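**Gruvton Releases Woven Lidded Basket and Desk Storage Guidelines for Shared Workrooms**

2/17/18 - Gruvton, a supplier of storage goods for offices and shared workrooms, has added a lidded woven basket to its Trurska desk line. The basket is sold singly and in cartons of two. It ships with a printed sheet covering placement, contents and care.

The Trurska basket is a cylindrical container in a natural beige color with a separate lid. It is meant for the small items that collect on a shared desk during the day, such as adapters, keys, clips and short cables. The desk arrangement used in preparing the sheet kept few other objects on the surface.

White desk, cup, book and woven ware:

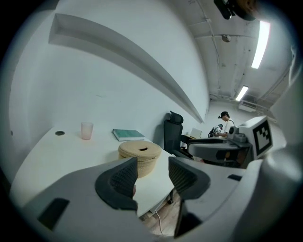
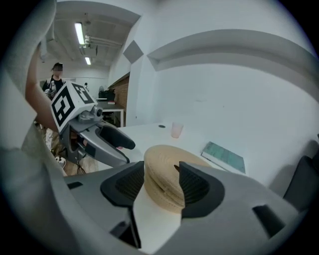
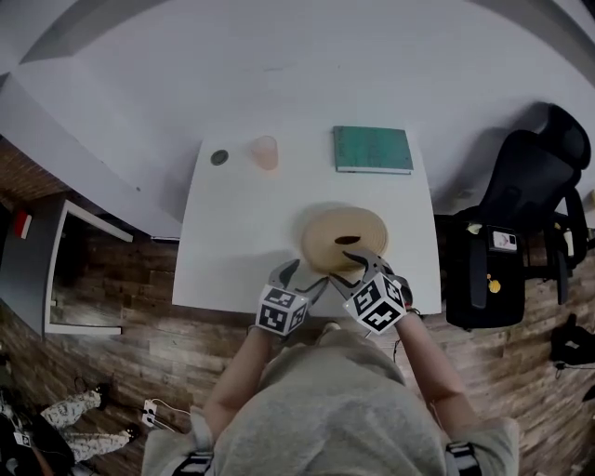
Gruvton developed the sheet after a review of desk use at Moschos, a shared workroom operator that rents desks by the day. The review covered 194 desks and was completed in October. Desk users were asked to list the objects they left out at the end of a session and to state whether each object belonged to them or to the room. Small loose items made up the largest group in both categories. Books and drinking cups came next.

"The usual answer to a crowded desk is a drawer unit, but many shared desks have no space for one," said Ravindra Jaiswal, product manager for the Trurska line. "A basket with a lid takes up little surface, and it can be carried to another desk when the user moves. We kept the opening in the lid small so that the contents stay out of view."

The sheet divides the desk surface into three zones. The front zone is kept clear for work. The rear zone, against the wall, holds flat or upright items such as a closed book or a cup. The basket goes between the two, to the side of the user's writing hand, and is moved to the rear zone at the end of the session. Desks with a cable grommet should have the grommet left uncovered. Cables in use are routed through it before the basket is placed.

Further instructions on the sheet include:

- Remove the lid with both hands. Lift straight up and do not twist.
- Set the lid down with the top facing up.
- Do not store liquids, food or open ink in the basket.
- Keep drinks in the rear zone and on a coaster.
- Wipe woven surfaces with a dry cloth. If a damp cloth is needed, leave the lid off until the weave is dry.
- Do not stack other items on the lid.

Because the product is woven, small differences in color and in the spacing of the weave are normal between units. Gruvton inspects each basket for loose ends and for lid fit before packing. A lid that sits unevenly on arrival can usually be corrected by turning it a quarter turn and pressing lightly at the rim. Lids that remain uneven will be replaced at no charge.

Installation trials were handled by Firnetus, a workroom planning firm. Firnetus placed 100 baskets in rooms with white desks and wood floors and 100 in rooms with darker furniture, for a total of 200 units. The purpose of the split was to check whether the basket was returned to the correct zone more often when it stood out from the desk surface. Results were similar in both settings, and Gruvton has therefore limited the line to one color.

"Placement turned out to depend on the cup and the book more than on the desk color," said Carter Poirier, who managed the trials for Firnetus. "When those two had a fixed place at the wall, the basket was put back beside them. When they were moved around, the basket was moved around too." The fixed position of rear-zone items was added to the sheet on the basis of that finding.

The Trurska basket is available now through Gruvton's office supply dealers. Replacement lids can be ordered separately under the same product name. Existing Trurska customers may request the printed sheet without a purchase - dealers hold copies in letter size, and a larger wall version is available for rooms with more than one row of desks.

Dealer and press inquiries should be sent to the Gruvton product office, attention Ravindra Jaiswal. Questions on the placement trials should be addressed to Carter Poirier at Firnetus.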